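Week 3 handout: grippers and cameras on soft things
Posted Sat 2 August

Hi all. A few of you asked for last lecture in writing, so I've typed up my notes and tidied them a bit (only a bit!). Bring them to the lab, because the worksheet leans on them.

1. Why we start with laundry

Rigid parts spoil you. You can measure a block once and it stays that shape all arvo. A shirt changes shape every time you touch it, and it can hide its own edges, so your lovely grasp planner from June has nothing to hold on to. Laundry also drags in a door, a drum and a basket, and each one gets in the way of the arm differently.

Look at how little room there is between an open washer door and a basket parked under it. Dark clothes make it worse. Phong Lò reckons black cotton is the best camera test going, and I've come round to his view – if your segmentation can pick a black garment from its own shadow, it'll manage most things. Remember too that a head camera moves whenever the head does, so expect smear and plan for it. Don't just throw those pictures out. 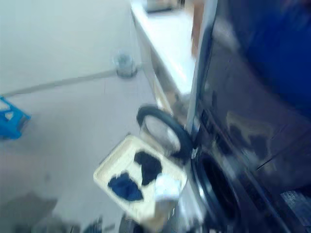
2. Fingers or a hand?

We have two end effectors to compare this term. The Belto is the simple one: black fingers, open and close, very little to tune. The Skotum is a full humanoid hand, lovely to watch and a fair bit more work to drive. Ming-te Hsu ran 19 grasps with each back in June and his log is on the course page. Read his comments before you read the scores, they're far more useful.

My own feeling is that simple fingers win on anything bulky that squashes. You come down from the top, close, and let the material bunch up between the pads. Plastic film is the nasty case. It slides over itself, it creases, it throws highlights straight back into the wrist camera, and the finger blocks a good chunk of the view right when you'd most like to see the contact. So for anything wrapped I want you to log motor current as well as images. Azlan Chin wrote a small script for this called Cesenum; set it to 100 samples a second and leave it alone.
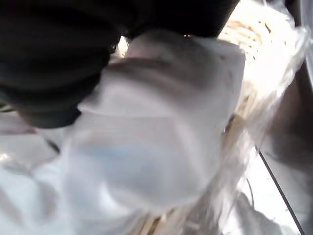
Photo: Huệ Cao, manipulation lab

A question came up in the lecture about whether a second wrist camera would fix the blocked view. Sometimes! But it adds weight at the worst end of the arm, and you've got another cable to route. Try moving the one you have first.

3. Two arms, one job

Holding the basket with one arm while the other goes into the drum sounds like showing off, but I think it's the sensible way to do it. You can tilt the basket toward the opening and shorten the carry, and a dropped sock has a decent chance of landing somewhere handy. The cost is in the controller. The basket arm has to stay stiff enough to hold its tilt and still give a little if it's bumped.
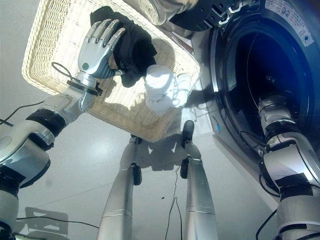
Mạc, the controller we're using, lets you set stiffness for each arm separately. Start the holding arm at 300 and the reaching arm well under that, then creep up. If the reaching arm chatters against the rim you've gone too far. Check where your cables run before you enable anything, please, and check again once the arms are up.

For the lab

Pairs are on the door. Yolanda Escobar is running the early session and I've got the late one. Each pair does the same load with fingers and then with the hand, same basket, same clothes. Write down what you changed between runs, even the silly stuff like nudging the basket over. Logs go in the shared folder under your pair name.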